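# Chapter 2. The Table Before the House

In the first chapter we asked what people mean when they say that a machine "helps" at home. A washing machine helps, but it stays in one place and waits for us to bring the clothes. In this chapter we look at a harder kind of help, in which the machine must reach out, take hold of an object and put it where it belongs. We begin with a tabletop, and we will not leave it before the last section.

Consider the care of a potted plant. For a person, the work is so small that we hardly have a word for it. The hand feels how stiff the stems are, turns them upright and finds the soil, and the eyes are perhaps already on something else. For a robot arm with two fingers, each part of this work is a separate problem. Thin stems are difficult to see and easy to miss. Leaves hide the place where the fingers should close. An artificial flower is kinder than a living one, as it forgives a hard grip, but its shape is just as awkward.
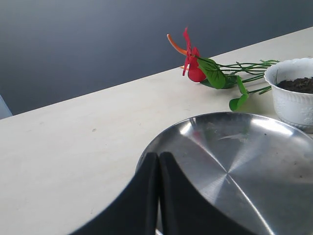
Conceição Vieira objects that the plant is a poor test, and that a household would sooner pay for a machine that can empty a sink. Her objection is fair, and we return to it in Section 2.3. Sinks, however, bring water, grease and breakable glass all together, and a student who begins there will not know which of them caused the failure.

Let us define two terms. A chore is *rigid* when the objects keep their shape as they are moved, like a plate or a box. A chore is *soft* when they bend, fold or slide against themselves, like a towel, a cable or a bunch of stems. Most work on the shop floor was made rigid on purpose, many years before robots came, by trays and fixtures. The home was never prepared in this way — and few of us would like to live in one that was.

A small trial at the Plernorell workshop shows the difference. The same arm was given 107 attempts at placing a rigid cup on a marked spot, and after this 53 attempts at standing a flexible stem in soil. The cup was seldom dropped. The stem was often lifted well and then lost at the end, when it touched the rim of the pot and turned between the fingers. The students had expected the grasp to be the difficult part, and they had written most of their program for it.

A metal plate on the table adds a further difficulty. Polished steel reflects what is near it, so the camera may receive the color of a leaf from a place where there is no leaf. 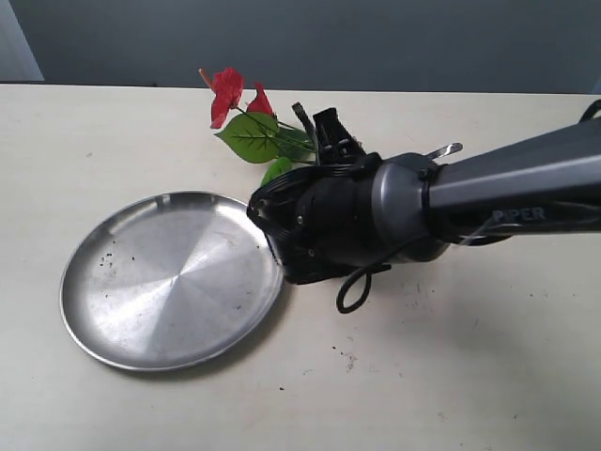

Can a machine do the ordinary chores of a house today?

Some of them, under supervision and in a room it has seen before. The time it needs is usually longer than ours, and a person must still be near to correct it.

In Section 2.1 we study how two fingers hold a thin object. Readers who already know the friction cone may go directly to Section 2.2, where the Rokis method for choosing a grasp is explained.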